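From fire hall to bakery on Prultholm Street

The old fire hall on Prultholm Street in Grirkamville stood empty for 12 years before Catríona Cronin bought it. The engines had moved out to the new station by the highway, the town used the bays to store road salt for a while, and after that the doors stayed shut.

Cronin was a payroll manager then. She baked bread at home and sold it to neighbors from her porch, 20 loaves at a time, until the porch became a problem.

"People were blocking the street," she says. "I either had to quit doing it or find a building."

She looked at two storefronts downtown and didn't like the rent on either one. The fire hall was on the town's list of surplus property. It had a sound roof, a floor built to hold trucks, and more space than she needed. It also had no working plumbing and a boiler that hadn't been lit since the firefighters left.

Salt in the floor

The work took longer than planned. Road salt had soaked into the concrete in both bays, and the top layer had to be ground off before anything could be laid over it. The big doors were rebuilt with glass panels in the original openings. The hose tower stayed, although it added to the insurance bill. Cronin says she was advised twice to take it down.

"It's how people find us," she says. "You tell them to look for the tower."

The oven was the largest single purchase. It is a secondhand Gulyás deck oven that came out of a hotel kitchen in pieces and was put back together over nine days in the east bay. One of the stone decks cracked on the way and had to be replaced. Cronin still has the two halves, which she uses as a doorstop and a step.

Bevis, as the bakery is called, opened in July. The name belonged to the last dog kept at the station, whose collar tag was found behind a radiator. On the first morning the bread was gone by 9:30, and she closed and went home to sleep.

The daily run

Baking starts at 2 a.m. There are four people on the early shift and three more at the counter once the doors open at seven. The bakery makes 1,555 loaves in a normal week, most of them a plain sourdough and a seeded rye. Two schools and a grocery store take standing orders, and 271 households pay monthly for a loaf they pick up from the side door.

Cronin has kept the menu short. There is coffee, soup at lunch, and a cheese roll that was meant to be a winter item and never came off the board. Cakes are made to order only.

The inside was painted navy and white, and the walls got hooks with dark round knobs.

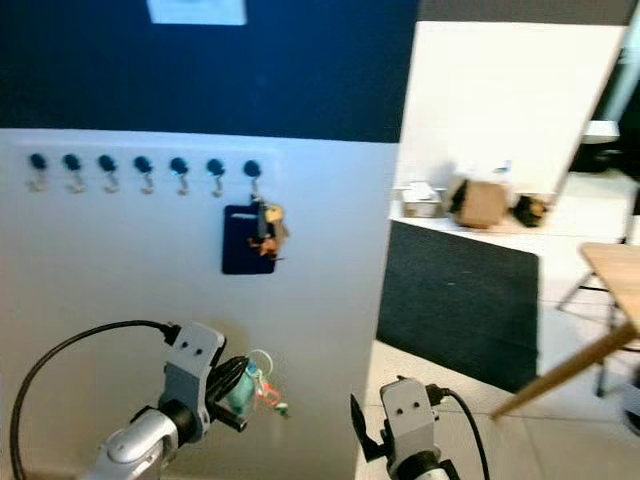 Upstairs next

The second floor, where the crews used to sleep, is still unfinished. Cronin wants to rent part of it as office space and use the rest for evening baking classes, but the stairs have to be widened first and the quotes came in higher than she expected. She plans to start with the stairs and leave the rooms for another year.

She kept her payroll job through the first winter, working afternoons, and gave it up in spring. She still does the bakery's payroll herself.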